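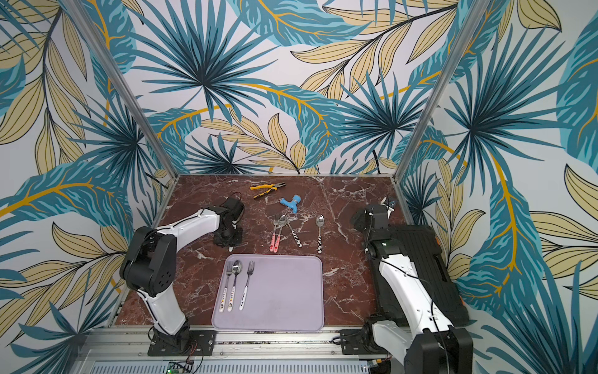

Bench notebook, March, afternoon
4 min read

Bench corner is papered and I'm so pleased with it. Sigrun picked the leaf print (big palm fans, the long banana-type leaves with gold ribs) and I was on the fence right up to the second panel, when the whole corner suddenly came alive. The blue-greens sit really well against the red-brown of the marble top. I keep walking past just to look at it.

Notes while I remember them:

Paste. Used the Drallatska powder mix, left it to stand 11 minutes before the first strip. Thicker than the last batch and much better for it - no sliding at the top edge. Kedir Asfaw wants the recipe written on the lid of the tub, so somebody please do that.

Matching. Didn't try to run the pattern through the corner. The aluminum post breaks it up anyway, and a leaf that stops at metal looks deliberate. Saved us most of a roll. Sheets were cut to 600 mm with 40 over for trimming, and I'd go with 40 again.

Trim. The strip at the foot of the left wall is the narrow one, light colored. The right wall has the wider aluminum. I like the mix more than I thought I would, but Alex is going to ask, so: yes, we know, and no, we aren't changing it.

Next job is the faucet. We want the light blue plastic one with the ribbed round handle, and I'd like to do a proper write-up of fitting it, step by step, for the Narkia course. Pliers with the yellow and black handles for the collar.

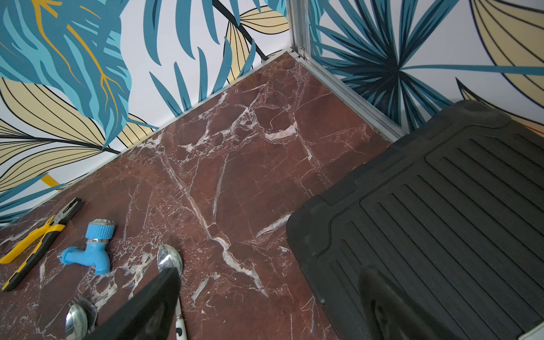 Go easy on the collar, though. A plastic body won't forgive a hard squeeze, and I'd much sooner go round twice with a light grip. Wrap the thread before anything else, clockwise looking at the end of it. Kedir showed me a trick of roughing up the first turn with a fingernail so the tape bites, and I love it - such a small thing and it saves so much fiddling.

The ribbed black mat needs a wipe, there's gray dust on the top edge. Warm water and the soft brush, nothing stronger.

Magnusson have replied about the spare washers. Part 162, same as before, so I'll order a bag with the next lot of paste. 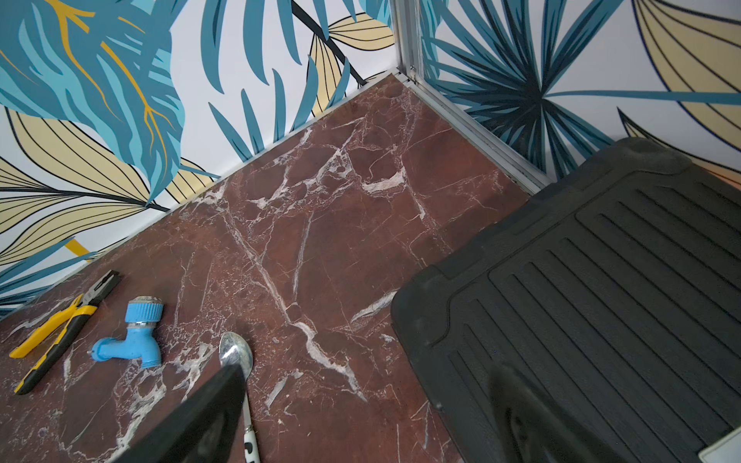 Care of the marble

- Dry cloth first, then damp. Grit is what scratches it.
- No vinegar, no lemon cleaner, not even a drop. It etches.
- Wipe paste off the metal trims the same day.
- Follow the veins with a fingertip now and then. If one catches, tell Sigrun Hägglund before filling anything. She has the right resin and a lovely light hand with it.

To do: recipe on tub lid, washers, ask Narkia how long they want the faucet piece to be.

Questions to the workshop desk | © Workshop notebook, all entries | Back to top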